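Moving the recipe box to plain text

My grandmother's recipe box holds 271 cards. I started typing them up in May and finished the last of the desserts this week, so these are notes on the format before I forget why I chose it.

Each recipe is one text file. The file name is the dish, lower case, with hyphens for spaces. The first line is the title as written on the card, including misspellings. The second line is the source, if there is one. Remedios Macaraeg is the source for 19 of them, mostly rice cakes, and her cards are the only ones that give oven temperatures. After that come ingredients, one per line, quantity first, then the method.

I kept the original units. A "small can" of milk stays a small can. Where I know the modern size I add it in square brackets, so that anything in brackets is mine and everything else is hers. I tried a spreadsheet first and gave up after 3 evenings. Methods don't fit in cells, and sorting by ingredient is less useful than it sounds when half the cards say "flour as needed."
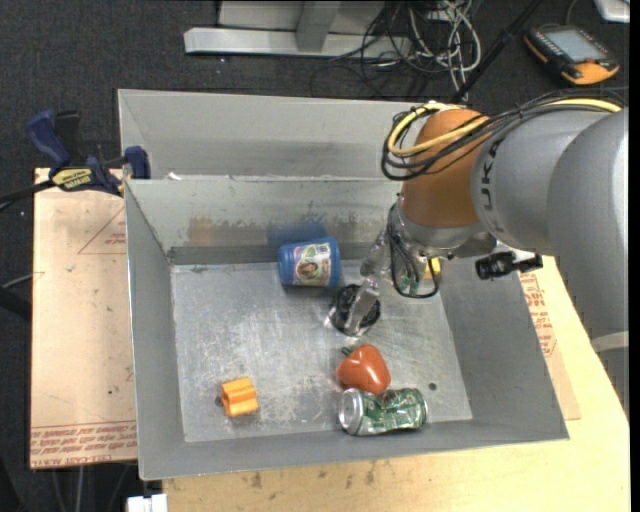

Search is done with grep. Typing a word such as "coconut" returns every matching line with the file name in front of it, and the whole folder is small enough that the result is instant. Tags go on the last line of each file. I limit them to course and main ingredient, after an early attempt at tagging by season left me with a dozen tags used once each.

Duplicates were the slow part. There are four versions of the same custard, two of them identical except for the number of yolks. I kept all four and numbered them in the order they sat in the box.

Arnel Dizon asked whether I had scanned the cards as well. I have, at 400 dpi, front and back, with file names that match the text files. The backs matter: several have corrections in pencil, and one has a bus schedule to Tonddale. Still to do are the loose clippings from the back of the box, which have no titles.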